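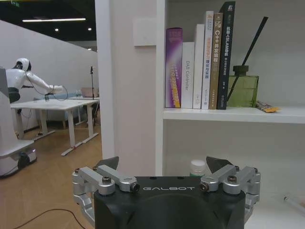

Palura open bookcase in white, reviewed after a winter of use

I bought the Palura to replace a pine bookcase that had bowed in the middle and dropped its pegs whenever I pulled out a heavy book. I wanted something white, plain and deep enough for programming manuals and textbooks. Most of mine are large paperbacks, with a few hardbacks that are taller than they need to be.

The Palura cost 210 pounds from Sollance, with delivery on top. The cheaper Lockwood was 15 pounds less when I looked, but its top shelf was fixed and would not have taken my tallest books.

Delivery and assembly

It came in two flat boxes. The heavier one is a job for two people if you have stairs. All the fittings were there and the bags were labelled, though the labels did not match the letters in the instructions until page four. I put the back panel on the wrong way round the first time and had to take out a row of screws to turn it. The drawing does show which side faces out, but very faintly.

Allow an afternoon. The uprights go up first, then the boards slide in and lock from underneath with a quarter turn. I liked this part. There is no glue, so it can come apart again if you move house.

In use

The boards are level and have stayed level. I keep six books standing on one of them, including one on C++ and a tall black one with SLAM on the spine, which was the one I measured for. It fits, but if your books are any taller, set the board above it one notch higher before you load anything. Moving a board later means emptying it first.

There is room to the right of the books for a green glass reed diffuser. The finish wipes clean with a damp cloth, and I put a saucer under the bottle when I top it up – oil is not covered by the guarantee.

White shows dust. I go over it once a week, and the front edges need it more than the rest. The edges are also where I would expect chips to appear, and I have one small one at the bottom from the vacuum cleaner.

Size and fixing

The unit is 1,165 mm wide and 300 mm deep. That depth suits books and leaves a bit of shelf in front for small things. It must be fixed to the wall, and the brackets supplied are fine for brick. For plasterboard you will need to buy your own plugs. Check where your sockets and switches are before you drill.

I also looked at the Curine, which has doors. It is a better choice if you want the dust kept off, but it costs a good deal more and the doors need space to swing.

Four stars. I took one off for the instructions and would buy it again at the same price.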